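# Fumimham tabletop demonstration kit

Fumimham is a small, open-topped work cell for recording demonstrations with a low-cost arm. You move the arm through a job by hand control, the cell records what the arm did and what the cameras saw, and after a few evenings of this you have enough examples to train a policy on. We build the kit at Indar, we use it every day, and we like it a great deal!

The page was last gone over on 17 Nov 2024. If you bought a kit before April, the base board is the same but the clips have changed (see "Panels and clips" further down).

## What comes with it

- Wooden base board, drilled for the arm clamp
- Side panels, white, with printed clips
- Follower arm and leader arm, as parts or assembled
- Wrist camera and overhead camera, with cables
- Power supplies, two
- Hourani recorder software, on a USB stick and as a download
- One roll of bright tape

You supply the computer and the things you want the arm to work on. Kitchen stuff is wonderful for this. It's cheap, everybody knows what it's for, and it has levers and slots and knobs that were designed for people's fingers, so a gripper has to work for its living.

## The toaster set

Our own favorite recordings come from a plain black two-slot toaster. We wrapped the lever in green tape so that it stands out against the black housing, both for the person driving and for the model, and then we just kept going. The set currently stands at 536 episodes, and you can download all of it with the kit. Everything was driven by people with the leader arm, no scripts.

A two-slot toaster sounds dull until you try it. The lever is small, the housing is shiny, and the gripper hides a good part of what it's reaching for from the overhead camera. Drivers get good at it fast, though, and there's a real pleasure in watching your twentieth go come out smoother than your third.

We leave other objects on the board while recording. A plate, a box, a cutting mat with a grid on it. They give the model something to learn to ignore, and the grid is handy for putting things back more or less where they were (or for moving them on purpose, which you should do often).
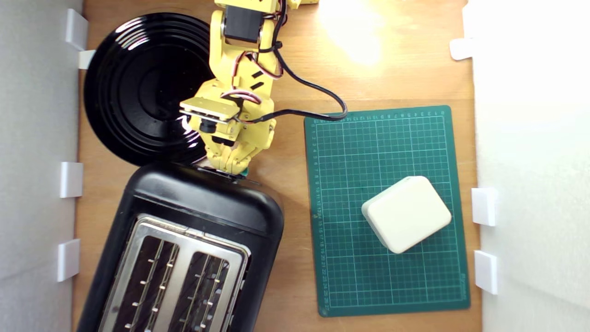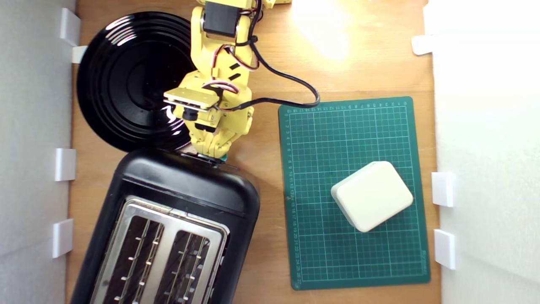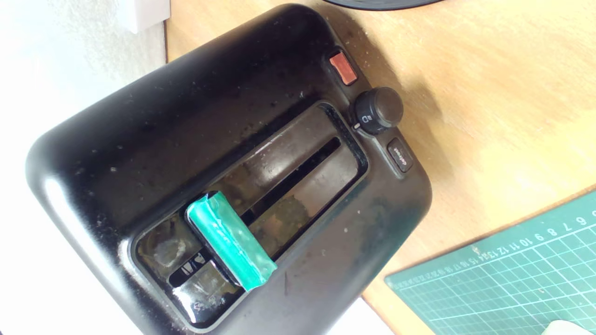 Jonalyn Marquez wrote to us that the tape did more for her recordings than the second camera did. Her first batch had the lever bare, black on black, and she kept losing it on the screen while driving. She put the tape on, threw the first batch out, and recorded 298 new episodes. She also asked us to say plainly that the tape has to stay on when you run the trained policy, as she had taken it off to tidy up and spent an evening wondering what was wrong with her training settings.

So, plainly: leave the tape on. Whatever was on the board in training should be on the board when you test, at least the first time. After that, swap things around all you like and see what breaks. It's a great way to find out what the model was paying attention to.

## Recording

The recorder starts and stops an episode with a foot pedal or the space bar. Each episode stores joint positions from both arms, the gripper opening, both camera streams and a short text label. You can type a new label for each one or keep the last.

A few habits we've settled into:

1. Start every episode from the rest pose.
2. Move the arm at the speed you'd like it to have later. Slow, careful driving gives you a slow, careful robot.
3. Keep the fumbles if you recovered from them. Delete the ones you gave up on.
4. Shift the objects every ten episodes, and turn them a little too.
5. Stop when your wrist gets tired. Tired episodes look fine on the day and terrible a week later.

For the toaster task our first usable policy came at 338 episodes. Simple reaching wants far fewer. Anything with two stages, such as picking up a slice and then going for the lever, will want more, and it pays to record the stages both separately and joined.

## Panels and clips

The side panels keep the background plain, so the camera isn't learning your bookshelf. They push into printed clips along the edges of the board. The newer clips grip tighter and don't need the rubber bands. Owners of the older type can print the new ones themselves from the files on the stick, or write to us and we'll post a bag.

Watch the lamp. A strong light overhead will put a bright spot on the board and shine off anything glossy. We record with some glare on purpose, since real kitchens have it, but if the spot lands right on the thing you're reaching for, move the lamp or turn the board.

## Sizes and fit

The whole kit with panels on weighs less than it looks, and one person can carry it. The arm clamp fits boards from other makers, and the Brosilell gripper fits our wrist with the adapter ring, which is sold separately. The standard fingers are fine for levers, slices of bread, boxes and pens. For coins and paper you'll want the thin ones.

## Downloads

- Toaster set, 536 episodes
- Mixed kitchen set, 2,270 episodes, includes the toaster set
- Clip and bracket files for printing
- Assembly guide

Both sets open in the Hourani viewer, and there's an export button for the usual training formats. If you record something good on yours and would like it added to the mixed set, send us a note with a few sample episodes. We watch every one that comes in.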